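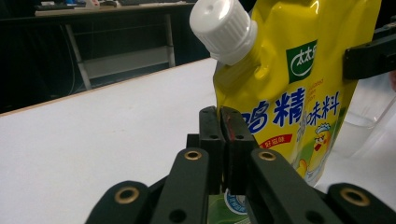 How long does it take a new club member to get a decent grab out of the gripper?

Three evenings for most people, and five for me, because I squeeze everything like it owes me money.

Anyway, March has been all kitchen stuff at robotics club. Urszula brought in a bag of groceries and I got very attached to the yellow bouillon pouch (the one with the chicken in a chef's hat!). Pouches are so much harder than boxes — they bulge, they lean, and the shiny plastic throws glare right back at the camera. Dae-han wants us to grab low every time. I like going for the cap. We have argued about this way too much.

Our goal is 100 clean grabs before the Norneo meet, and Cyprian keeps the tally on the back of a pizza box. I still need to fix the file names on my laptop, and somebody has to order more grip tape. Probably me. Next up is soup cans, which Hiu-tung swears are easy.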